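Zomer öffnet die Türen: Roboter lernen den Griff zuerst in der Simulation

Nurnwood, 4. Mai – Das Unternehmen Zomer hat zu einem Tag der offenen Tür in seine Räume in Nurnwood eingeladen, und 356 Besucherinnen und Besucher sind der Einladung gefolgt. Gezeigt wurde die Arbeit der Abteilung Simulation, die bisher für die Öffentlichkeit nicht zugänglich war. Der Eintritt war frei.

Im Mittelpunkt stand die Vorführung des Programms Myklebust. Mit diesem Programm übt ein Roboterarm das Greifen von Gegenständen in einer berechneten Küche, bevor er an einem wirklichen Tisch arbeiten darf. Das Publikum konnte auf einer großen Leinwand verfolgen, was die Kamera am Greifer sieht, und dazu Fragen an die Entwicklerinnen stellen.

„Wir werden oft gefragt, warum wir so viel Zeit mit Bildern verbringen, die es in Wirklichkeit nicht gibt“, sagte Marit Aasen, Leiterin der Abteilung Simulation. „An einem Tag wie heute können wir das zeigen, und dann muss man nicht mehr so viel erklären.“

Für die Vorführung wurde eine Arbeitsplatte aus dunkelbraunem Marmor mit vielen hellen Adern gewählt. Ein so unruhiger Untergrund ist für die Bilderkennung eine schwierige Aufgabe, weil die Linien leicht mit den Kanten eines Gegenstandes verwechselt werden. Der gelbe, oben gerundete Zylinder zwischen den Fingern des Greifers hebt sich davon deutlich ab. Die weiße Teekanne in seiner Nähe verlangt vom Programm, dass es auch den Platz neben dem Ziel beachtet.

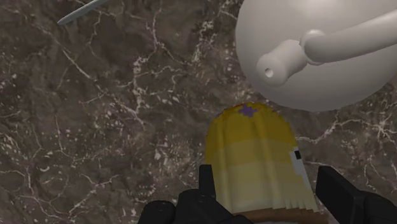

Übungen mit wechselnden Oberflächen

Nach Angaben von Zomer stehen im Programm 400 verschiedene Oberflächen zur Verfügung, darunter Stein, Holz und Fliesen. Für jede Aufgabe werden 2000 Durchgänge berechnet, wobei die Lage der Gegenstände jedes Mal geändert wird. Erst danach wird die Aufgabe an den Arm im Labor übergeben.

Honeylyn Baluyot, die für die Gestaltung der Gegenstände verantwortlich ist, führte die Gruppen durch ihren Arbeitsbereich. Sie erklärte, dass einfache Formen und grobe Muster oft genügen. „Die Gegenstände müssen nicht schön sein. Sie müssen sich so verhalten, dass der Greifer daran etwas lernen kann“, sagte sie.

Großes Interesse bei jungen Gästen

Am Nachmittag durften die Gäste an zwei Arbeitsplätzen den simulierten Greifer selbst steuern. Besonders bei den Schülerinnen und Schülern aus Lavenport war der Andrang groß, und die Wartezeit war zeitweise länger als geplant. Zomer dankt allen für die Geduld.

Roald Nyberg, Geschäftsführer von Zomer, zeigte sich mit dem Verlauf sehr zufrieden. Viele Fragen hätten den Alltag betroffen, zum Beispiel die Hilfe in Großküchen und in Pflegeheimen. Diese Anregungen sollen nun mit den Fachleuten im Haus besprochen werden.

Nächster Termin im August

Eine weitere Vorführung ist für August vorgesehen. Dann soll auch der Arm im Labor besichtigt werden können. Schulklassen und Vereine werden gebeten, sich vorher anzumelden.

Kontakt für die Presse:
Ylva Solheim
Zomer, Öffentlichkeitsarbeit, Nurnwood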